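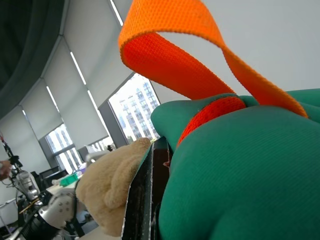
Figure 3. Green woven fabric item with an orange webbing strap, beside a beige plush toy.

4.2 Soft goods and the problem of the strap

Hard objects gave us little trouble. A mug has a place, or at least a shelf where other mugs are, and the people in our 28 households put it there without comment. Soft goods were another matter. Padded bags, cushions, stuffed animals and blankets made up the smaller part of what had to be put away, and they took up the larger part of everybody's afternoon.

The first difficulty is that a soft object has no agreed shape. The green fabric in Figure 3 bulges in rounded lobes and folds near the top, and any of those surfaces could pass for its front. We had asked participants to store each item "the right way up," a phrase that survived our pilot sessions only because the pilot used boxes. Faced with padded cloth, people turned the thing over several times, chose a side, and then asked us whether they had chosen correctly. We did not know. The instruction was dropped in March and the earlier answers to it are left out of the tables.

The second difficulty is the strap. In our coding scheme, Tresix, a strap was first entered as a feature of the object it belonged to, on the same line as color and size. This was optimistic. A strap of stiff webbing behaves like a separate item with its own opinions about where it would like to be. The one in Figure 3 rises in a wide twisted loop over the cloth and goes back down underneath it, and a participant who pushes such a loop flat can expect to see it again shortly. Several participants at the Edamska site closed a bin lid on a loop, watched the lid lift, and closed it again with more force. We recorded each closing as a separate attempt, and this accounts for much of the long tail in the timing data.

We therefore split the strap off as its own entry, with three possible states: tucked, meaning under or inside the item; looped, meaning standing clear of it; and trailing, meaning hanging over the side of the container or onto the floor. A twisted strap is coded by where it lies, twist or no twist. Two coders who disagreed about a strap were asked to look again before talking to each other, and most disagreements went away at that point. The ones that stayed were nearly all between tucked and looped, and concerned straps that were doing both.

Color turned out to matter more than we had planned for. A bright orange strap on green cloth is easy to find, and participants treated it as a handle whether or not it made a good one. They pulled on it to get the item out from under other things, and they used its name for the whole object: "the orange one" was the usual term for bags that were mostly some other color. Straps that matched their fabric were grabbed less often and forgotten more often, and they made up most of the trailing cases at the Vrabec site. We would not build a theory on this. Bright straps in our collection also tended to be wider, and we had not bought the items with that comparison in mind.

Plush toys caused a different kind of delay. They have no straps, they squash, and by any physical measure they are the easiest things in the study to put away. They were also the only items that participants arranged. A toy placed face down was generally picked up again and turned over, sometimes by a person who had just told us that the exercise was a little silly. Toys were moved to the top of the pile, even when this meant taking the pile apart, and in eight sessions a toy ended up outside the container altogether, sitting next to it. We had no code for this. It now appears in the tables as "placed beside," and should be read as a completed action, as the participants clearly considered it one.

When a padded item and a plush toy had to share a space, the padded item usually went in first and the toy was fitted into whatever was left. This worked well until the padded item recovered its shape — slowly, and often after the session clock had stopped. We went back and checked every shared container after 200 seconds, and entered the later state wherever it differed from the first. Readers comparing our results with studies of rigid objects should keep this second check in mind. A stacked set of plates does not, as a rule, need to be revisited.

The containers deserve a word of blame. We used the Dristar open bin throughout, chosen for its low price and straight sides, and its rim is at exactly the height where a standing loop catches on a sleeve. Participants who caught a sleeve took the strap out, tucked it again and were then coded as careful. A taller bin would probably have made the whole sample look less conscientious. Section 4.3 repeats the shared-container task with lidded boxes, and reports strap states separately for items stored alone and items stored with a toy.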